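Brush and Ink Table: What Changed Over the Summer

The brush and ink table at Kerel has been open since July, and enough people have now used it that we can report on how it is going and what we have altered. The table is in the back half of the ground floor, past the lending shelves. It is open whenever the building is open, and you do not need to sign up.

When we set it up we bought 1,000 sheets of practice paper from Gesow and expected them to last into winter. They did not. By the end of the second month we had gone through 1,096 sheets, counting a partial pack left over from the spring card-making sessions. We have reordered the same paper. It is thin, takes ink quickly and tears if you go over the same spot too many times, but it costs little and most people use it for practice only. If you are making something to keep, ask at the desk for the heavier Cheon paper. There is a small charge per sheet for that one.

Members have asked whether they can use color. Yes. We started with black ink only, mainly to keep the brushes simple to look after. Color cakes are now in the second drawer, along with the white mixing dishes. Please keep one brush for black and another for color during the same sitting. Black ink stays near the base of the hairs even after a good rinse and will turn yellow or orange muddy.

The brushes need more care than anything else at the table. We bought 14 at the start and have retired 3. In each case ink had dried up inside the hairs and the tip would not close again. To clean a brush, hold it under cool running water with the tip down and press gently along the hairs until the water runs clear. Do not use soap or hot water. Blot it on the rag, shape the tip with your fingers and hang it up by the loop. Brushes left standing in the water jar bend within an hour.

The Ganomel handout on basic strokes is back in print and is in the rack next to the sink. It has four pages this time, and the section on holding the brush has been rewritten. A few left-handed members told us the old diagrams did not work for them, so there is now a second set.
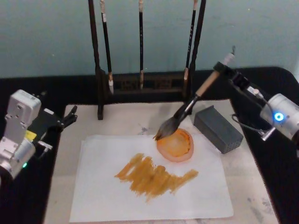 Dry-brush work has been the most popular exercise on the handout, and it is a good one for anyone new to color. Load the brush, take off most of the paint on the side of the dish, and pull it across the paper at a slant, letting each stroke overlap the one before. The ochre patch across the middle of this sheet was built up in that way, with overlapping diagonal strokes, and the streaks show best along its edges. The orange circle is closer to the next exercise, which pairs a pale fill with a deeper ring around it. Use very little water for the ring if you want a clean line.

The beige mat stays on the table at all times. It has gray ink stains that will not wash out, and they do no harm to your paper. Please do not move it to the sewing tables.

We still need clean cotton rags, cut to the size of a dish towel or smaller. Old sheets are fine. Leave them in the bin under the sink. Finished sheets that you would like shown in the hallway can go in the flat folder at the desk, with your name on the back in pencil. Sheets left on the drying rack for more than two weeks are recycled.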